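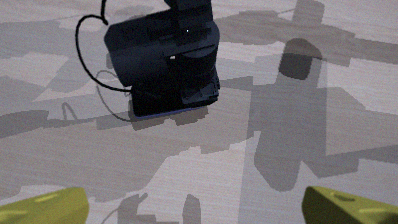
Figure 7.1 A jointed arm with a looped cable, rendered.

Chapter 7. Stock Records and Reorder Points

A reorder point is the stock level at which a new purchase order is placed. It equals expected demand during the lead time plus safety stock. Units on order are recorded separately from units on hand.

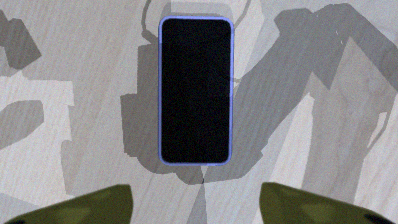 Figure 7.2 Phone on a wood-grained surface.

Candent stocks 2,718 items and reviews 163 of them each Thursday. Lead time from Venel is 2 weeks. Section 7.1 derives the safety stock for both cases. 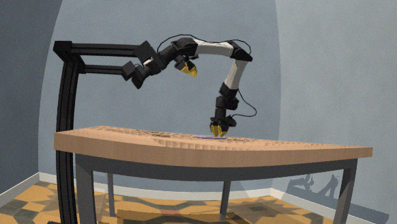
Leemans objects that a fixed reorder point fails when demand is seasonal, and would recompute it every month. Section 7.4 takes up that method.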